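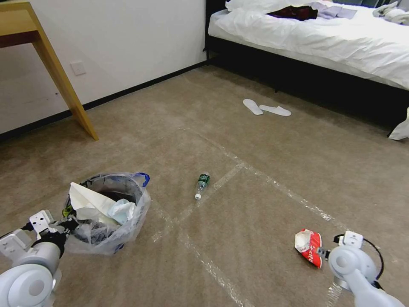
Ticket: open day demo, bedroom tidy-up
Opened by: Evelien Martens
Assigned to: Ataberk Değirmenci
Status: Open

Problem as reported

I went to the Prediner open day at Skundarcombe on 14 December 2025 to decide whether we'd want one of these for our guest rooms. The handout says "clears an ordinary room without help." I'm not convinced. The room had rubbish on the carpet, a bin and a pair of slippers, which is fair enough, but it also had clear tape stuck across the floor. None of our rooms have tape in them. If the arms need it to know where they are, the handout should say so.

I'd also like to know who chose the rubbish. A water bottle and a crushed snack bag are easy. Try a sock, or a hearing aid battery.

Reply, Ataberk Değirmenci

Thanks for coming. The tape marks where we put items down so each session starts out the same. The software doesn't use it. We ran 18 sessions that day and the operator stepped in on 2 of them. Both are logged.

Reply, Evelien Martens

Logged where? I asked Ambros Tanner at the desk and he didn't know. And what counts as stepping in? In my session the operator had a hand on the tablet the whole time.

Also, the liner was hanging well out over the bin and onto the carpet. What happens when a gripper catches the plastic and tips the lot? A cleaner would tuck it in first.

Reply, Kwame Ayaaba

Picking this up for Ataberk. Checked so far:
- Session log: found, attached. Holding the tablet isn't counted, only pressing stop or resume.
- Tape: asked the Gekis team for a run on bare carpet. Not done yet.
- Liner: no test on file for a snagged bag. You're right to ask. Added to the list.

Reply, Evelien Martens

Then please change the handout. I'll come back in February if I can bring my own bag of rubbish and pick the room. Leave this open until then.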